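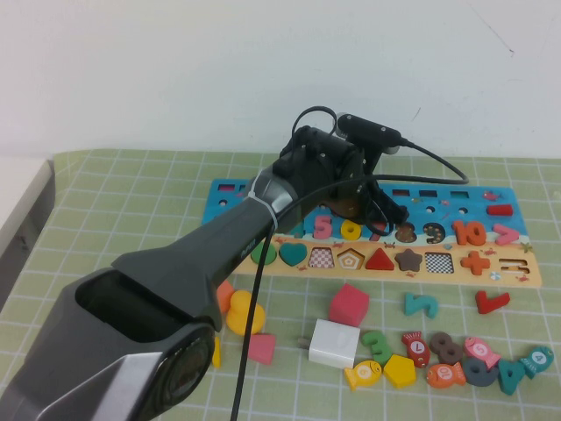
Tampere, May

Cable rules for a small arm on a table
posted by Lensa Seyoum

Hello all. I am writing the bench rules for our arm, which does pick and place with a children's number puzzle. My draft says every cable must be tied to the arm with at least one zip tie. My colleague says this is too strict for such a light machine. Do you have a written rule for loops and hanging cables? We have done 469 runs so far and I would like to fix the rules before the next group starts.

Gholamreza Amini

Your colleague is too relaxed, I think. One tie holds the cable only at one point. Move each joint slowly to its limits by hand, look where the cable pulls, and write down the free length you need. No loop should reach the objects on the mat. We check our ties every 2,000 cycles.

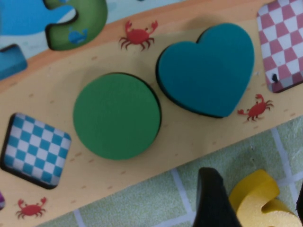
Maja Zieliński

I would add a rule for clearance at the fingers. Before closing, the tips should be open wider than the piece and stay clear of its neighbors. With the green circle and the teal heart so close together, there is only a narrow band of board between them, so please test the approach angle at low speed first. Write the speed in the rules too, not only the word "slow".

Gholamreza Amini

Yes, I agree with Maja. Also keep the stop button near your hand.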